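Getting a Household Ready for a Public Emergency

Most emergency advice is written for the country as a whole. It talks about hospitals, supply lines and orders from the governor, and very little of it gets as far as the kitchen. The tips on this page are for the house or apartment itself: what to keep, where to keep it, and how to run things when everyone has been told to stay in.

Plan for 14 days. That covers most stay-home orders in their first form, and it is a quantity an ordinary household can store without giving up a bedroom to it.

Food

Write down what you ate last week and work from that list. People who buy from somebody else's list end up with lentils they don't like. Rice, pasta, oats, canned fish, canned tomatoes, peanut butter and long-life milk are the usual base. Add coffee or tea if you drink it every day, because a headache on day two is no help.

Buy a little extra on each normal shopping trip. If you clear a shelf in one go, the next family finds it empty, and that is how a shortage starts in a town that had plenty. In Dakenham the stores put a limit of 2 on most dry goods last time, and shoppers who had built up slowly hardly noticed.

Put the new cans at the back and eat from the front. Mark the month on the lid with a grease pencil. Ink from a felt-tip rubs off metal.

Water

Keep one gallon per person per day. Store-bought jugs should stay out of direct sun and off bare concrete, up on a board or a shelf. If you fill your own containers, use food-grade ones, wash them with dish soap, rinse well and change the water every 6 months.

Cleaning and sickness

Choose one room that can be closed off if someone falls ill, with its own wastebasket, towels and cup. Decide on the room now. The best one is close to a bathroom and has a window that opens.

Read the label on any disinfectant for how long the surface has to stay wet. Many need several minutes, and wiping it dry right away wastes the product. Never mix bleach with ammonia, vinegar or any other cleaner.

Door handles, faucets, light switches, phones and remote controls are the things to wipe daily. Floors can wait for Friday.

Children at home

When schools close, set a rough timetable and tape it to the refrigerator. Getting up, meals and bedtime should stay where they were. Put away half the toys and swap them over after a week — old things come back as new ones. Plain wooden blocks and shape pieces last longer than anything with batteries, and they can be wiped down.

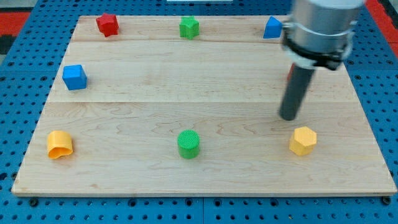 Colored blocks on a wooden board, with a red star at the upper left.

Give each child one job that really needs doing, such as matching socks or filling the water jugs. Keep the news off while they eat. They will ask questions anyway, and short true answers work better than long ones.

Papers and money

Put copies of the following in one zip bag: ID cards, insurance policies, prescriptions, the lease or deed, and a page of phone numbers written by hand. Phones die and numbers go with them. Keep some cash in small bills, as card machines go down when the network does.

Ask your pharmacy how early it can refill a prescription. The rules vary by plan and by state, and they are sometimes relaxed once an emergency has been declared.

News and neighbors

Pick two sources, one local and one national, and look at them twice a day. County health departments usually post first on their own sites. If a message tells you to forward it to everyone you know, check it against one of your two sources before you do.

Knock on the doors either side of you, or leave a note with your number. On Okafor Street the residents kept a sheet in each lobby where anyone going to the store could write down what time they were leaving, and people who couldn't get out added what they needed. It took one clipboard and a pen on a string.

Check the whole kit each September. Replace the batteries, try on the children's boots, and eat whatever is close to its date.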